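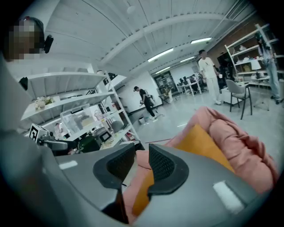 4. Collecting Demonstrations for Soft Furnishings

4.1 Setup

All demonstrations in the Norham set were recorded with hand-held grippers, without a robot in the loop. The operator holds one gripper in each hand and carries out the task directly on the object. Each gripper has two soft fingers, a camera on the body that looks out past the finger pads, and a printed marker cube fixed to the housing. A further camera is worn at the operator's head. The gripper cameras supply the close view used by the policy at run time. The head camera is used in training only, to recover the position of the two grippers relative to each other when both cubes are in view.

We chose the hand-held route over teleoperation after a short pilot. Teleoperated pulls on padded fabric were slow, and operators tended to squeeze much harder than needed, as they had no feel for when the cloth had begun to slip. With the gripper in the hand, slip is felt through the grip and corrected at once. The cost is that the recorded motion is a human motion. Some of it lies outside the reach of the target arm and has to be filtered out later (Section 4.4).

Marker cubes are tracked at the frame rate of the head camera. Between detections the pose is carried forward by the inertial unit in the gripper. Gaps longer than 29 frames are treated as lost tracking and the segment is split at that point. We did not try to repair split segments by smoothing, which in early trials produced paths that passed through the object.

4.2 Task and object set

The task family covers large, soft items that do not hold a fixed shape: bean bags, floor cushions, quilted covers and bolsters. A demonstration consists of one primitive or a short chain of primitives. The primitives are pinch, lift edge, drag, fold over, tuck and release. Operators receive a printed card that names the primitive chain and the start condition, and nothing more. They are free to choose the grasp point. Fixing the grasp point in advance made the data easier to label but gave policies that failed when a fold fell in a different place.

The work area is marked on the floor with tape. The object starts inside the tape, in whatever pose it has been left by the previous trial, unless the card calls for a reset. Other people keep working in the room during collection. An early set recorded against a plain curtain gave good validation loss and poor transfer, and the curtain was dropped. Faces are blurred before any frame leaves the recording machine.

A session lasts until the operator has completed 32 trials or asks to stop. After each trial the operator opens and closes both grippers twice in the air. The double closure is easy to find in the finger-width signal and serves as the cut mark between trials.
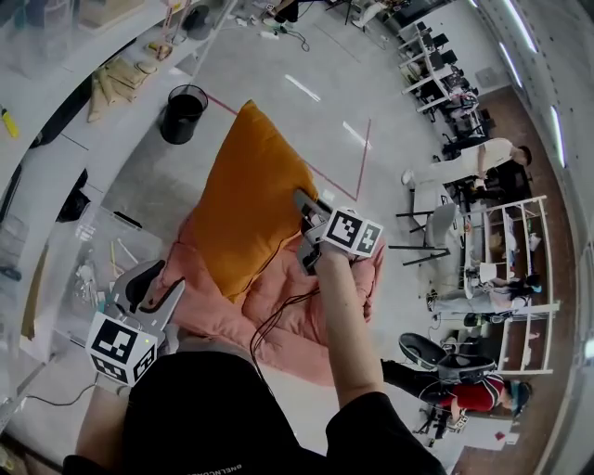 Figure 4. Hand-held gripper with marker cube in use at a bean bag, seen from the head camera. A second gripper lies on a surface to the left.

One operator, Sivakumar, remarked after the first block that the cards were too strict about the order of steps, and that on a bean bag the tuck often had to come before the fold or the filling ran back under the hand. We compared this with the recordings and found the same reordering in trials by other operators, who had carried it out without comment and had been marked as off-card. The card for that chain now lists the two steps in either order, and the affected trials were put back into the set.

4.3 Labeling

Labels are assigned in two passes. In the first, trials are cut at the double closure and each is given the primitive chain from its card. In the second, an annotator steps through the head-camera video and moves the boundaries between primitives where they differ from the automatic guess, which is based on finger width and gripper speed. The annotation tool, Jundoter, shows the head view and both gripper views on one time line. Boundaries are placed on the head view and copied to the others by time stamp.

The most common source of disagreement between annotators was the start of a drag. On a rigid object the start of motion is plain. On a padded one the cloth stretches and the near side moves well before the far side does. We settled on the first frame in which the far side moves, if it is visible, and the first frame in which the gripper leaves the grasp point by more than one finger width if it is not. Agreement improved after this rule was written down, though drag remains the weakest class.

Failed trials are kept. A trial in which the pinch slips and is taken again is labeled as a single trial with a retry flag. Retries are useful for recovery behavior, and a policy trained without them tended to close on nothing and continue with the lift.

4.4 Filtering and final set

Segments are checked against the reach and joint speed limits of the target arm. The check is run in Illance, our replay tool, which maps the gripper path onto the arm and reports the first point at which a limit is broken. Segments broken only in speed are slowed to fit. Segments broken in reach are dropped. Most of the dropped segments are wide fold-over motions, in which the operator steps around the object while holding the edge.

After filtering, the set holds 1745 trials, of which 64 carry the retry flag. We hold out complete sessions for validation, never single trials from a session used in training. Trials within a session share lighting, object pose history and operator habit – a random split by trial leaks all three, and gave scores that did not survive on the arm.

Calibration between the marker cube and the gripper camera is repeated at the start of every session. The cube is held by a printed bracket that can shift if the gripper is dropped, and a small rotation at the cube becomes a visible offset at the fingertips. Sessions in which the start and end calibration differed by more than the tolerance in Table 2 were left out.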